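Gemia 立式洞洞板 安装与使用手册
第四章 挂件的安装与工具的归位

4.1 开始之前

读到这一章的时候，底座应该已经按第三章装好，板子也稳稳当当地立在桌上了。如果您是直接翻到这里的（我们知道很多朋友喜欢这么看说明书，我们自己买了新东西也一样），麻烦先用手掌轻轻推一下板子的上沿。板子微微一弹就回到原位，可以接着往下读；要是底下有晃动，或者听见咯吱的响声，请翻回3.6节，把底座两侧的螺丝再紧一遍。

这一章讲的事情并不难，慢慢做，一个下午足够了，中间还来得及泡一壶茶。难的是决定每样东西放在哪里，这件事没有标准答案，我们只能把自己和用户们这些年摸索出来的办法写下来，供您参考。手册初稿由 Flor Puma 执笔，Villach 工作室的 Eyvindur Ragnarsson 逐条照着做过一遍，凡是他做的时候停下来挠头的地方，后来都改写了。

您手边需要：

立式洞洞板一块（已固定在底座上）
随板附送的挂件一包
分体收纳盒及配套卡扣
S形挂钩，数量按需要
一支记号笔
一卷纸胶带
一块干的软布
准备挂上去的工具

挂件包里的小零件容易滚落，建议先找一只浅盘子倒出来，再一样一样地认。

注意：请把挂件包放在幼儿和宠物够不着的地方。小卡扣体积很小，有误吞的危险。

4.2 认识几种挂件

挂件看上去五花八门，大致可以分成下面几种。第一次用的时候，建议每种各拿一件出来，在手里转一转，看看哪头进孔，哪头朝外，熟悉之后再往板上装，会省掉许多来回拆装的工夫。

直角挂钩：金属材质，一头插进孔里，另一头从板面伸出来。适合挂带孔的扳手、带绳圈的刷子、剪刀一类的东西。

线架：用粗金属线弯成的架子，跨两排孔固定，中间留出空当，可以搁放细长的工具。

收纳盒：敞口的方盒，背后有卡扣，可以贴着板面装，也可以装在板子的侧边。零碎的螺丝、笔、卷尺放在里面正合适。

S形挂钩：不插孔，用来搭在别的挂件上，或者搭在板子上方的横杆上（横杆另售），下端再挂东西。它的好处是随时可以取下来换地方，坏处也正是这一点，后面会讲怎么让它老实待着。

S形挂钩有好几种规格，随板附送的都是短款。如果您另外买了长款，杆身会长出一截，挂东西时会垂得更低，布置的时候记得把这一截算进去。表面的涂层有几种颜色，颜色只用来区分方便，和承重没有关系。
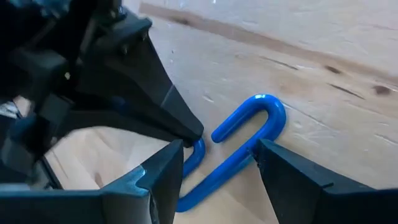

图4-1 S形挂钩（蓝色）：两端弯口方向相反，中间为直杆

拿到S形挂钩以后，请先做下面几件小事：

1. 用软布把钩子从头到尾擦一遍。出厂时表面可能带有一点防护油，手摸上去发滑就是它。

2. 沿着杆身看一看，涂层有没有磕碰。小的划痕不影响使用，若是露出了底下的金属，建议不要用在潮湿的地方。

3. 用指腹摸一下两头的端面，应当是圆钝的，没有毛刺。摸到扎手的地方，请把那只钩子单独放到一边，联系我们更换。

4. 把两个弯口比一比。有的款式一头大一头小，大的一头搭在上面，小的一头挂工具；两头一样大的款式就不必讲究了。

5. 轻轻掰一掰，感觉一下它的硬度。只要轻轻的就好，请不要用钳子去改弯口的大小。

注意：S形挂钩的弯口如果被撑开过，就算后来又捏了回去，也不要再用它挂重物。这样的钩子可以留着挂抹布。

说到抹布，Ívar Briem 在写这一段的时候一定要我们加上一句：擦过油的抹布请不要挂在板上过夜，应当摊开晾干，或者按当地的规定处理。他说得很对，我们就加上了。

4.3 规划位置

装挂件之前，先规划位置。我们见过太多朋友（编手册的人也包括在内）一打开包装就急着往上插，插满了才发现最常用的那把螺丝刀要踮着脚去够。所以请耐下心来，把这一节读完。

1. 把想要上板的工具全部拿出来，放在板子前面的桌面上。先不要挑，通通拿出来。桌面不够大，分两批也可以。

2. 把工具分成三堆：天天用的，隔几天用一次的，一年到头用不了几回的。第三堆请放回抽屉里，或者放回工具箱，板上的位置很金贵。

3. 站到您平时干活的位置上，坐着干活的就坐下来。伸出惯用的那只手，不要抬肩膀，看看手自然能碰到板面的哪一块。用纸胶带把这一块的四角贴上记号，这里就是留给“天天用”的。

4. 把第一堆里的工具逐件拿起来，贴着板面比一比，看看从哪里取、从哪里放最顺手。觉得位置合适，就在纸胶带上写下工具的名字，贴在那个孔的旁边。

5. 第二堆照同样的办法，安排在第一堆的外围。

6. 退后两步看一看。左右两边是不是差不多重？最长的工具底下有没有碰到桌面？盒子会不会挡住后面的孔？

7. 不着急动手的话，胶带可以留到第二天再看。隔了一夜，常常会有新的主意。

提示：纸胶带请在三天之内撕掉，留得太久会在板面上粘下胶印。万一留下了，用软布蘸一点温水和中性洗洁精，慢慢擦就能去掉。

提示：左撇子的朋友，本章里说到左右的地方，都可以反过来看。板子本身左右对称，两边都能装侧盒。

关于孔距：孔与孔之间的中心距离是30毫米，挂件都是按这个距离做的。别家的挂件有时候也插得进去，看着也稳当，但我们没有逐一试过，装之前请您多晃几下再放心。

4.4 安装直角挂钩

1. 捏住挂钩朝外的一头，让插入端微微朝上，对准选好的孔。

2. 斜着送进去，直到感觉碰到了板子的背面。

3. 把朝外的一头往下压，插入端会在背面贴住板子。听不到“咔”的一声是正常的，直角挂钩没有卡扣。

4. 用一根手指往下拉一拉，再左右拨一拨。往下拉应当纹丝不动，左右可以有一点点余量。

5. 如果左右摆得厉害，请加装附送的固定夹。固定夹从正面按进挂钩下方的那个孔里，这一次会有“咔”的一声。

要取下来，按相反的顺序做就可以：先拔掉固定夹，再把朝外的一头往上抬，斜着抽出来。抽不动的时候请不要硬拽，多半是抬得还不够高。

注意：直角挂钩从板面伸出来，末端正好是容易碰到手和额头的高度。空着的挂钩，暂时不用就取下来收好。家里有小朋友在桌边跑来跑去的，请不要在板子的边缘处留空挂钩。

4.5 安装线架

线架比直角挂钩多两只脚，装的时候要稍微有点耐心。

1. 先把线架贴着板面，确认几只脚各对着一个孔。对不上的话，把线架上下挪一格，不要去掰它的脚。

2. 先送上面的脚，再送下面的脚。两只手一起用力，比一只手按完左边再去按右边要省事得多。

3. 装好后，用手掌托住线架的底部往上顶一下，不应当脱出来。

4. 把一件较轻的工具放上去试一试。工具的柄比空当粗，会卡在上面；比空当细太多，会直接滑下去。两种情况都请换一个尺寸的线架，或者换一件工具来放。

线架我们一般建议装在板子的中间偏下。Bech 有位用户 Aicha Benmoussa 来信说，她把线架挪到中间以后，拧螺丝时眼睛不必离开手里的活，摸过去就能拿到。我们照着试了一个星期，确实舒服，就把这条写进了建议里。当然，您的习惯如果不一样，请听自己的。

4.6 安装收纳盒

收纳盒有两种装法，一种贴着板面，一种装在侧边。

贴着板面的装法：

1. 把卡扣扣在盒子背后的槽里，推到底。

2. 双手托着盒子，让卡扣对准孔，平着推进去。

3. 往下一沉，盒子就挂住了。

4. 空着的时候先晃一晃，确认挂住了，再往里面放东西。

装在侧边的装法：

1. 把卡扣换成带弯脚的那一种（配件包里单独的小袋）。

2. 弯脚从板子的侧边绕过去，勾住背面最外侧的一排孔。

3. 从正面按住盒子，把紧定螺丝拧到刚刚吃力为止，再加半圈。

4. 侧盒会比板子的边缘略微凸出一点，这是正常的。布置桌面时请给它留出余地，别让它顶着墙或者显示器。

关于承重，贴面的盒子和侧盒请都不要装得太满。盒子里放零碎小件，装到八分满就差不多了，再多的话找东西也不方便，每次都要把手伸进去翻半天，翻着翻着螺丝就掉到地上去了。

注意：不要把液体、胶水和喷罐放进收纳盒。盒子没有盖，碰一下就会倒。

4.7 把工具挂上去

终于到了这一步！前面的工夫都是为了现在。

请先从最重的工具开始。重的挂在离底座近一点的地方，或者挂在立柱正前方的孔上；轻的挂在上面和两边。要是您有一件很重的工具非挂在高处不可，请在同样的高度、另外一侧也安排一点分量，让板子左右平衡。

扳手：柄端有孔的扳手，把孔套在直角挂钩上，让开口的一头朝下垂着。挂好以后用手指轻轻拨一下，让它自己荡回来停稳。好几把扳手挂成一排的时候，从大到小排，每两把之间空出一列孔，拿的时候就不会碰响旁边那把。

螺丝刀：放在线架里，或者插进收纳盒。放进盒里时，刀尖一律朝下。刚用完的螺丝刀如果沾了油，先用软布擦一擦再放。

记号笔：放在右侧的盒子里最顺手，左撇子放左侧。笔帽一定要盖紧，盖好以后横着放更不容易断墨。

钳子：张开两只手柄，跨在线架的横线上。不要用S形挂钩去钩钳口，取的时候容易整个掉下来。

带绳圈的刷子、小扫把：用S形挂钩。上面的弯口搭在直角挂钩或者横杆上，下面的弯口钩住绳圈。 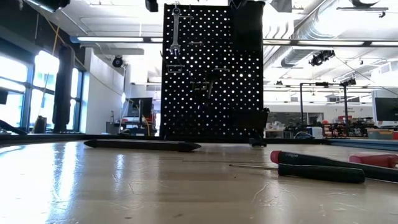
图4-2 立在桌面上的洞洞板：左上挂开口扳手，中部为线架，右上和右下侧各有一只黑色盒子；桌面上的记号笔与螺丝刀尚未上板

看图4-2时请留意扳手下方的那只金属挂钩。同一列上下各安排一只挂钩，可以充分利用板子的高度，不过上面那件工具的长度要先量好，两件叠在一起，取下面的就得先挪开上面的，用不了几天就会嫌麻烦。

桌面上的那几件，按上面说的办法来归位：螺丝刀依刀杆的粗细去找线架或者盒子，记号笔进盒。刚开始的几天，您可能会习惯性地把用完的东西随手往桌上一放，没有关系，收工的时候花一两分钟统一放回去，慢慢手就记住了。

4.8 让S形挂钩不乱跑

前面说过，S形挂钩随时可以取下来，所以也容易在取工具的时候被一起带下来。用户来信里，这是问得最多的一个问题。下面几个办法可以单独用，也可以合起来用。

1. 取工具时先往上托一下，让绳圈离开下面的弯口，然后再往外拿。不要斜着往下拽。

2. 在上端弯口的内侧绕两圈纸胶带，增加一点摩擦。胶带旧了就换新的。

3. 用附送的小橡胶圈，套在上端弯口和直角挂钩相交的地方。

4. 换一只上端弯口更小的钩子，让它刚好卡住横杆。

要是您一天要取放很多次，我们更建议直接换成直角挂钩。S形挂钩更适合那些挂上去以后不大动的东西。

注意：请不要把一只S形挂钩接在另一只S形挂钩下面，再往下接第三只。两只已经会打转了，三只的时候，下面的工具会撞到板子，也会撞到您的手。

4.9 检查

全部挂好之后，请按下面的顺序检查一遍。每一项都不费时间，但请不要跳过去。

1. 再推一次板子的上沿，和刚装好底座时的感觉比较一下。晃动明显变大的，取下几件重的工具，重新安排。

2. 从侧面看，板子应当是直立的，没有往前倾。

3. 逐件拉一拉挂件，看有没有松的。

4. 打开桌子的抽屉，推一推旁边的椅子，确认不会碰到侧盒。

5. 拉上窗帘再拉开，确认窗帘不会扫到挂着的东西。桌子靠窗的朋友尤其要看这一项。

6. 如果板子背后有走道，从背面走一趟，看看有没有插入端伸得太长，会勾住衣服。

7. 桌面上掉落的小零件请捡回盒子里，特别是板子脚边，那里最容易藏东西。

整块板子连同所有挂件和工具，总重请不要超过底座标签上写明的数值。标签贴在底座的底面，要看的话请先把工具取下来再翻，千万别连着工具一起翻。

4.10 日常照料

板面平时用干布掸一掸灰就好。孔里积了灰，用软毛刷从背面往前刷，比从正面刷要干净得多。夏天潮气重，尤其是七月前后，金属挂件容易起一层雾蒙蒙的水汽，请隔几天擦一次；打算出远门的话，可以在扳手和钳子上薄薄地抹一层防锈油。

木桌面用久了会有划痕，板子的底座下面请垫上附送的毛毡垫。毛毡垫压扁以后就不防滑了，每年换一次。

板子高80厘米，背后要是有窗，白天光线会从孔里透过来，盯着看久了眼睛会累。可以把板子稍微转一个角度，或者在背面贴一张浅色的衬纸。衬纸遇到挂件的地方剪一个小口就行，不必拆挂件。

每过一阵子，请把整块板子重新看一遍。有没有哪件工具一直没动过？有没有哪件总是被您放在桌面上，一次也没有回到板上去？没动过的收进抽屉，总放在桌上的，多半是它的位置不顺手，给它换个近一点的地方试试。

4.11 常见情况

挂钩插不进孔里。
先看看孔里有没有残留的漆屑，用牙签挑一挑。还是不行的话，换旁边的孔试试，若旁边的可以，就是那一个孔的问题，不影响其他地方使用。

挂上扳手以后，挂钩往下低头。
多半是固定夹没有按到底。取下扳手，把固定夹拔出来重新按一次。挂钩本身已经弯了的，请更换。

侧盒一碰就转。
紧定螺丝松了。清空盒子，重新拧紧。每次清空盒子的时候顺手拧一拧，是个好习惯。

板子在桌上慢慢往后滑。
检查毛毡垫，擦干净桌面。桌面打过蜡的，请改用橡胶垫（订货号3,433）。

挂件不够用。
配件可以单件购买，也可以买 Fumov 综合补充包，内含99件，直角挂钩、固定夹、橡胶圈和S形挂钩都有。下单之前请先核对底座标签上的型号，旧款板子的孔稍小一些，插入端要选细的那一种。

拆下来的旧卡扣还能不能再用。
卡扣可以反复拆装。卡舌发白，或者按下去没有声音了，就该换新的了。

有本章没有写到的情况，欢迎写信给编写手册的 Ea Hauksdóttir，地址印在封底。来信时若能附上一张您自己那块板子的照片，我们回答起来会快很多。板子的移动和搬运请看第五章。

手册修订日期：2018年2月15日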